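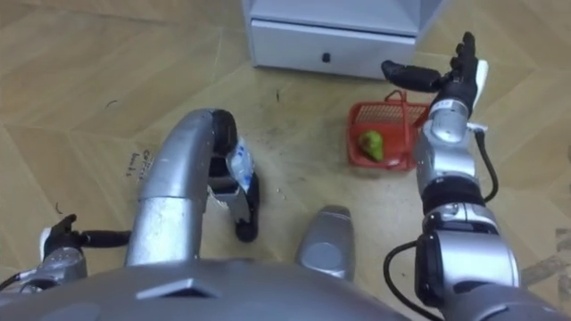
Guide > Contributors > Performer entries > Section 2

Contents Search Log in Contact

2. Adding a performer to the Jayasinghe Film Register

2.1 Before you start

You need an editor account and one printed or broadcast source for each date. Fan pages are not accepted.

2.2 Creating the entry

1. Open Performers and select New entry.
2. Type the name as it appears in the credits. Put birth names and married names in the Other names box.
3. Enter the place of birth. For Broldale, choose the town or the district.
4. Add screen roles in order of release. The earliest year the form accepts is 1938.
5. Select Save draft. The register gives the entry a number, such as 3486.

Note: Stage names shared by two performers need a bracketed year, for example Shiuli Roy (1938).

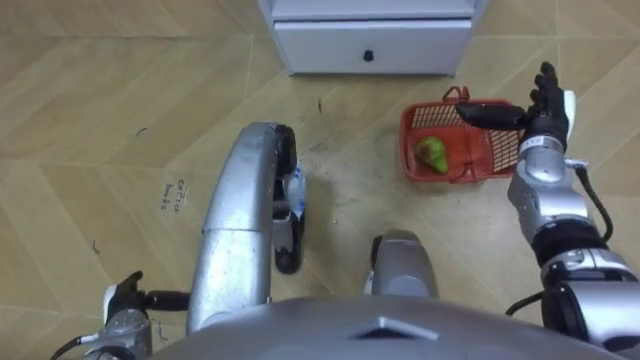
Fig. 2. Basket with green pear, wooden floor.

2.3 Early life text

6. Keep this text under 17 lines.
7. Mention relatives only if they are named in the source.

Caution: Merging entries cannot be undone. Check both filmographies first.

8. Select Submit. Drafts go to Menaka Bhattacharjee at the Jirnilthorpe office for checking.

Related sections
Awards and nominations
Correcting a date of birth
Uploading a portrait
Rakport Television credits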